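Flurnlow Forums > House and Home > Old Buildings
Thread: Limewash on the north wall, first full winter done

tamarack_lane
Original poster
7th April
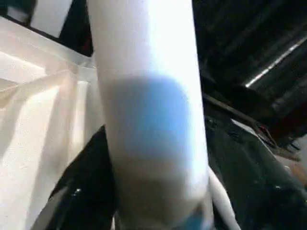
Re: Limewash on the north wall, first full winter done

tamarack_lane wrote:
Okay, report time! For anyone who missed the earlier thread, the house is brick, built in 1820, with a kitchen addition that came later. The north wall had three layers of masonry paint on it and was flaking like a croissant. I stripped it last summer and put on limewash, 6 thin coats, with a day between each.

It made it through the winter and I love it. There's a chalky streak under the gutter joint and a bald spot by the hose bib where I rushed the prep, but the rest is tight. And the color changes all day long! Gray-white at breakfast, almost glowing by late afternoon. I keep going out to look at it with my coffee.

Happy to answer anything. I used the Soliman putty, thinned to skim milk.

brickandbother
Congratulations! Six coats is real patience. Did you dampen the wall before each one? I did mine dry the first time and it brushed off on my sleeve all summer.

tamarack_lane
Yes, every single time. Pump sprayer, wait for the shine to go, then brush. I went through 2 brushes because the lime eats the bristles.

oldmortarfan
I'll be the grump. Limewash is lovely on soft brick, but I wouldn't tell people with a north wall in a wet climate to go this way. You'll be up that ladder every few years. A good mineral silicate paint breathes nearly as well and lasts much longer. I put Zallum on my gable and haven't touched it since.

tamarack_lane
Fair, and I did look at it. The price for my wall came to 900 dollars in paint alone, and the lime was a fraction of that. I also like the upkeep, weird as that sounds. One Saturday with a bucket and the radio on — that's a good day for me.

pennyroyal_porch
Same here!! I touch up my chimney breast every spring and it's my favorite job on the whole house. You can't really mess it up. If a patch looks thin you put more on.

oldmortarfan
You can absolutely mess it up. Put it on in full sun and it dries before it cures, and then it's just dust. Frost will do it too. I've seen a wall coated in December that was bare by Easter.

brickandbother
He's right about the sun. I disagree about the silicate, though. Once it's on, it's on for good, and if you ever want the brick back you're stuck. Limewash wears away by itself.

oldmortarfan
Who wants the brick back? But okay, point taken. On a house that age I'd at least want the option.

quietgutter
New here and learning a lot. Can you tint it yourself? We have a stone shed we'd love in a warm cream.

tamarack_lane
Yes! Earth pigments only, the kind sold as lime-safe. Mix the powder with hot water first and let it sit overnight, or you'll get little orange comets all over your wall (my test patch still has them). It goes on much darker than it dries, so paint a sample on a spare stone and wait a couple of days. Make enough in one batch, too. Matching a second bucket is miserable.

pennyroyal_porch
Ranent does a small bag of yellow ochre that makes a gorgeous cream. Start with less than you think. And wear goggles, please, lime in the eye is a trip to the ER.

quietgutter
Goggles are on the list, thank you both. Does the stone need the old cement pointing raked out first?

oldmortarfan
Yes. Do that before you buy a single bag of anything. Cement joints hold the water in the stone, and whatever you put on top will fail around them. Repoint in lime, give it a month, then paint it whatever you like.

tamarack_lane
Finally, something we agree on! Start a thread for the shed, quietgutter, I want to see that cream go on. I'm redoing the hose bib patch this weekend if it stays cloudy.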